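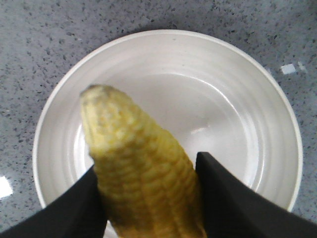 Fresh corn: small tips from my kitchen

by Jasmina Zupan

In our house the corn season is short and everybody wants it at the same time, so I learned to be quick with it. I write down how I do it, maybe it helps somebody.

Taking off the husk
Do not pull leaf by leaf. Hold the top of the ear, take half of the leaves together with the silk and pull down in one strong move, then the other half. Break off the stem over the compost bucket.

The silk
The last threads stay between the rows and they are stubborn. I rub the ear with a damp paper towel, from the tip to the base. A soft vegetable brush is good also, but keep it only for vegetables – I once used the one from the sink and the corn tasted of soap.

Cutting the kernels
Use a wide and shallow bowl. In a deep one the knife hits the rim before you reach the end of the cob. Put a folded kitchen towel under the bowl if your countertop is slippery. Stand the ear up, hold it firmly near the top and cut down with short strokes. Do not go too deep, the hard part near the cob is not nice to chew. After that, turn the knife and scrape with the back of it. The milk which comes out makes a soup thick without any flour.

Cooking whole ears
I put them in boiling water for 4 minutes, no salt. The salt comes later, with butter. Old ears need longer, and they are better in soup anyway.

Freezing
I boil the whole ears first, cool them in ice water, dry them well and only then cut. I freeze the kernels flat in bags of 200 grams, because this is what my frittata needs. Write the month on the bag. Mine are usually finished before March.

Storing
Leave the husk on until you cook. In the refrigerator, with the leaves, the ears stay good for two days, sometimes three, but they become less sweet every day.

The empty cobs
Cover with water, add one onion and a bay leaf, and simmer for an hour. You get a light stock for risotto.

Updated 18 Jul 2026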